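Is two nights on Ravlow enough, and ferry or flight?
Posted in Islands & Ferries, 7/31/21

Grollano_Bound
My partner has booked us 2 nights on Ravlow and considers the matter closed. I've been reading the ferry timetable from Lemcombe, and by my maths we spend most of the holiday in a queue with a sausage roll. Is it worth adding a night, or should we fly? We don't dive. We'd like to snorkel, eat something that was recently a fish and sit down a lot. Budget is modest and my stomach is not a sailor.

tidewrack
Add the night. We went in June and had three, and the first one doesn't count, as you'll spend it swaying on dry land and being short with each other.

Ferry if you can bear it. Sit downstairs at the back, look at the horizon and don't buy the chowder. The flight saves you a couple of hours, then gives them straight back while you wait for your bags to be driven over from the strip by a bloke in no particular hurry. It was also $572 return for the two of us, which is a lot of money to skip a chowder.

We stayed up the hill at the Rweyemamu guesthouse. The bedroom is plain, if that matters to you:

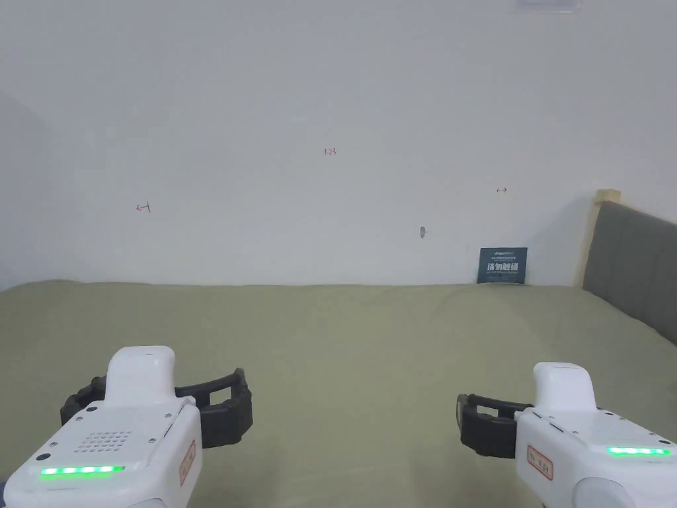
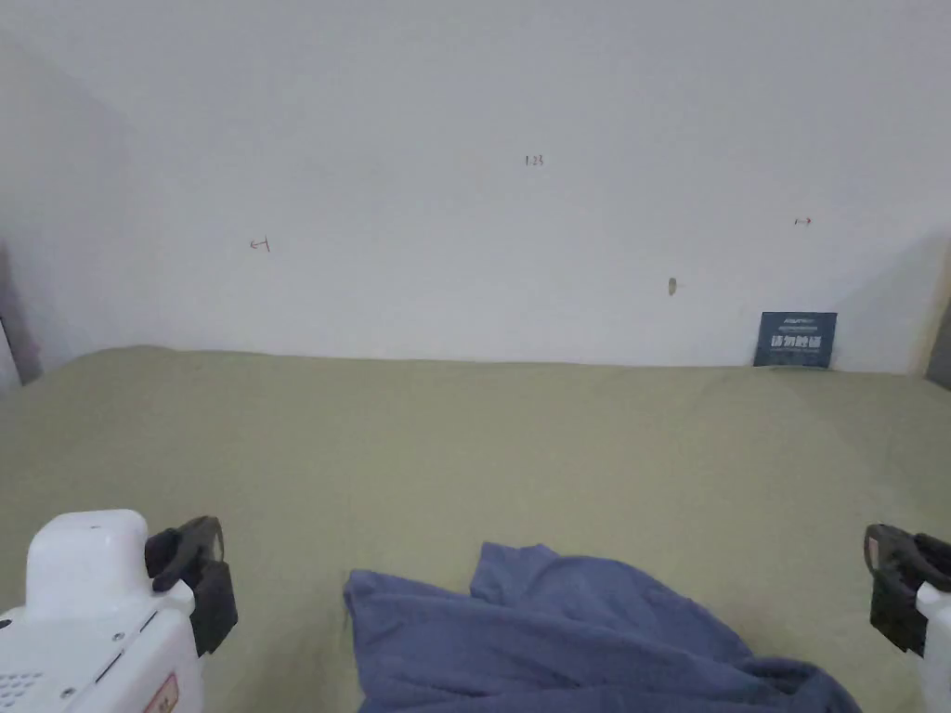 Breakfast goes until ten and the papaya is excellent. For snorkelling, go to the north beach before the day boats turn up, and bring your own mask. The hire ones have seen things. Reef shoes too — the entry is all rock and you will not look dignified either way. The fish place by the jetty shuts when it runs out of fish, so eat early. Take cash, as the ATM has moods.

snagsandferries
Fly. Life's short.

MrsBarnacle
Depends on the wind. If it's over 20 knots they cancel the afternoon ferry and you'll get your extra night whether you booked it or not. This happened to us twice, and the second time we'd already handed back the key.

Also check whether your fare includes the reef levy. Ours didn't, and they only take it in coins at the jetty. I'd skip the glass-bottom boat unless you're fond of sand.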